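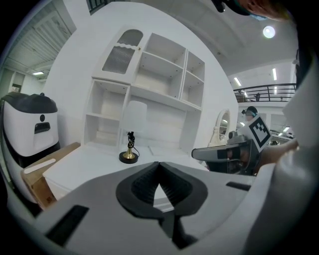 Call for participants: help build and test a desk-tidying robot at Rastov Workshop

Rastov is a shared workshop with a wood bench, an electronics bench and one large open area where members put up bigger projects. We are looking for 8 people to join the Hatent build, which starts in October and runs for 5 months.

Hatent is a small home robot project. The goal is a machine that can pick things up from a desk or a shelf and put them back where they belong, without knocking over the lamp. The mobile base is being designed by three of our members. What we need now is people to help with the grippers, the test furniture and the large amount of hand-guided practice that goes into teaching the arm.

What you would be doing

Most of the first two months is hand work. You hold a gripper, do an ordinary task with it, put everything back and do it again. Tasks include opening a cabinet door by its knob, setting objects into open shelves and moving a table lamp without pulling its cord. A session lasts 60 minutes with a break in the middle. We work in pairs, and both people handle a gripper.

After that the group splits. One half goes on recording tasks. The other half works on parts: printing and fitting finger pads, checking printed markers for damage, wiring, and keeping the build log up to date. You can say which half you prefer, but we may ask you to switch for a week or two if somebody is away.

There is also furniture to put together and take apart. We change the layout often, so expect to carry flat boxes up from the loading door and spend some evenings with a hex key.

Who can apply

You must be 18 or older and able to stand for an hour at a time. You need to be comfortable gripping and lifting a tool with one hand. Left-handed people are very welcome, as we have too few left-handed recordings.

No experience with robots is needed for the recording work. For the parts group we would like at least two people who can solder, and one who has used a 3D printer enough to fix it when it jams. If you write code, tell us, but there is less of that to do at this stage than you might expect.

Times

Sessions are in the evening, from 6:30 to 9:00. Each person comes twice a week. If you know you will miss more than two weeks in a row, please wait for the next round.

What you get

This is not a paid position. Participants get a full Rastov membership for the length of the build, including bench time outside the sessions, and their own storage bin. Parts and filament for Hatent are covered. Your name goes in the build log unless you ask us to leave it out.

Recordings may show your hands, arms and clothing. You will be asked to sign a consent form before your first session, and you can withdraw later.

How to apply

Send an email to the workshop office with the subject line "Hatent 553". Tell us which evenings you can come, which hand you use and anything you have built or repaired, however small. A resume is not required. We will invite people to a short visit before deciding.

Parking is behind the building on the Ukell Street side. The front door is locked after 6:00, so ring the bell marked Workshop.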